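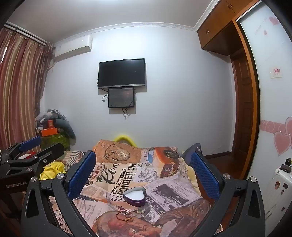 Clonommont, 07/08/2026

Voting on directors' pay when my shares are with a platform

Posted by marrowfat in Shares and Investing

I have 545 shares in Utetti, which I got through the staff scheme when I worked at the Clasivside depot. After I left I moved them to an account with Cordeiro because it was the cheapest for someone who never buys or sells anything.

The annual report came out last week and the chief executive's total pay has gone up a lot, mostly from the bonus and a share award. Profits were flat and the dividend was held. I would like to vote against it at the AGM in September. When I was still in the staff scheme I used to get a form in the post with a reference number on it. This year I have had nothing at all.

I rang the registrar and they said I am not on the register. I rang Cordeiro and was told to "look in the app", but I can't find anything there about voting. Have I lost my vote by moving the shares? And there seem to be 2 separate resolutions about pay in the notice, one for the report and one for the policy. Do I need to vote on both?

tidewrack

You haven't lost the shares, but the registrar is right that you are not on the register. Cordeiro's nominee company is. It holds everyone's Utetti shares in one lump and keeps its own record of who owns what. You are the beneficial owner, so you get the dividends, but the legal right to vote sits with the nominee.

In practice most platforms will pass on your instructions. Some do it through a page on the website, some want a secure message, and a few charge for it. It will be in the terms and conditions, usually under "corporate actions" or "shareholder rights", and often not under "voting". If it isn't in the app, log in on a computer, as the apps tend to leave things out.

What I would do is send a secure message saying:

I hold 545 shares in Utetti plc. Please confirm how I can instruct the nominee to vote at the AGM, whether there is a charge, and the last date and time you will accept instructions.

Get it in writing. Watch the last part especially. The deadline printed in the notice of meeting is for the people on the register. The platform has to collect everybody's instructions and send them in before that, so its own cut-off will be earlier, sometimes by several days. I missed one that way with a different company and there was nothing to be done about it.

If you want to go in person, ask for a letter of representation, or ask to be appointed as a proxy. Either should get you into the room. Which one they offer varies, so check whether it lets you vote or only attend. Bring photo ID.

On the resolutions, assuming it is a UK quoted company, they do different jobs. The remuneration report is what was paid last year. That vote comes up every year and is advisory, so if it fails the directors don't have to hand anything back. The remuneration policy sets out what they can be paid in future. That one is binding, and it has to be put to shareholders at least every three years. You don't have to vote on both, and you can vote different ways on them. From what you say it is last year's bonus that bothers you, which is the report, but read the policy as well. If it raises the maximum bonus then you are being asked to agree to more of the same.

"Vote withheld" is not counted as a vote against. If you mean against, choose against.

bus_pass_benny

Waste of time. The big funds own most of it and they wave these things through. 545 shares won't trouble anyone. Sell up if you don't like it.

gravelpath

I wouldn't go that far. Pay resolutions hardly ever get voted down, that's true, but there is a mark well short of losing that matters. Under the UK corporate governance code, if 20 per cent or more of the votes go against the board's recommendation, the company is expected to say what it will do to find out why, and then publish an update within six months. Companies don't enjoy that.

You can also write to the chair of the remuneration committee, care of the company secretary at the registered office. You don't need to be on the register to send a letter. Keep it short, stick to 2 points at most, and quote the page of the annual report you are talking about. I had a proper reply to mine, although it took a while.

For next year, you could ask Cordeiro what it costs to move the shares out into a certificate in your own name. Then the form comes to you directly. Selling is slower and dearer with a certificate, so it only suits people who mean to hold on.

marrowfat

Thanks. Found it on the website under "corporate actions", not in the app. No charge, and their cut-off is four working days before the one in the notice. Have voted against the report. Still reading the policy, it is very long.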